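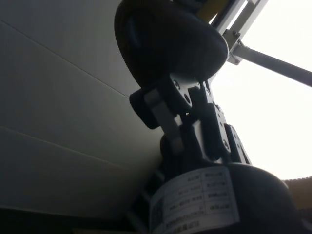 The gripper up close, metal linkage and motor. Udby open day.

Taking a group to a robot open day, what should I ask them to show us?
Posted by Wendy Tindall, 2024-02-02

Hi all! I run an after-school club in Hebden (mostly ten and eleven year olds, a couple of younger brothers and sisters who tag along) and we've been offered a slot at the next Udby open day out at Skotesden. I went to the last one by myself in July to scope it out and took a bunch of pictures, so I'm sprinkling some in. I loved it. I stood there for 30 minutes watching an arm work over a tablecloth and could have stayed longer, but I'm not sure my bunch would.
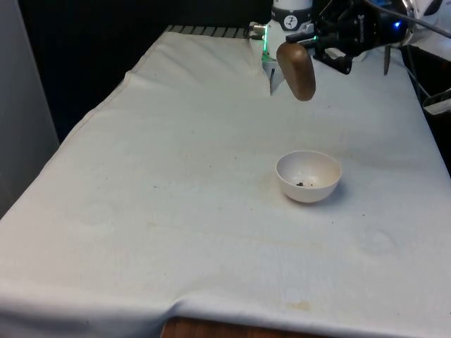 My big worry is that the kids will expect something that talks and walks and waves at them. The Skotesden demo is quiet and pretty slow, and the guide said very little unless you asked. They had a brown egg-shaped thing up in the gripper over a little white bowl, and I was guessing along with everyone else about what it was supposed to be. I think my kids would love the guessing part, but after that? Do you ask the staff to let them pick the objects? Is that rude? The bus is costing us $717, so I'd really like this to be more than ten minutes of staring and then a fight over the vending machine.

Also, has anybody done the afternoon slot? The form only says "morning or afternoon, please choose" and nothing else.

nelta_fan_62

Not rude at all, ask away! I took my scout troop last year and the staff were way happier once somebody started bugging them. What worked for us was giving each kid one question on an index card before we got off the bus. Things like: how does it know where the bowl is, what happens if you move the bowl, who decides what it practices today. Ours got to pass a spare gripper finger from hand to hand, and that was the hit of the whole trip.

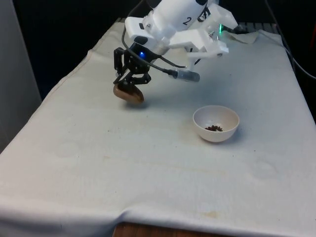 Do the morning. We had the afternoon slot and it was packed, they said 1,467 people came through that day and I believe it. Kids at the back saw nothing but coats. If you do get stuck with afternoon, ask for the short kids to go up front first and then swap halfway.

Oh, and email ahead about objects. They wouldn't take ours on the spot (something about weight, I didn't catch all of it) but the guide told me they'll try things if you send a list a week early. Keep it small and not squishy.

gruffolddave

Went once. Parking is bad. The Nelta building next door has a cafe and it's cheaper than the one inside.

I'd tell the kids up front that it's going to be slow. Mine figured robots are fast because of the car factory videos. Have them try picking up a pebble with two pencils while they wait in line, they get a lot more patient after that.
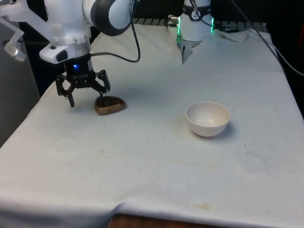

Bring a snack too, the line is long and there's no shade if it's July again.

Wendy Tindall

Thank you both!! Stealing the index cards AND the pencils. I just emailed Udby to ask for the morning and I'm putting together an object list with the club next week. So far the votes are for a walnut, a bar of soap and somebody's retainer, and I'm going to have to say no to the retainer. Does anyone know if the Nelta cafe can handle a big group, or should we pack lunches?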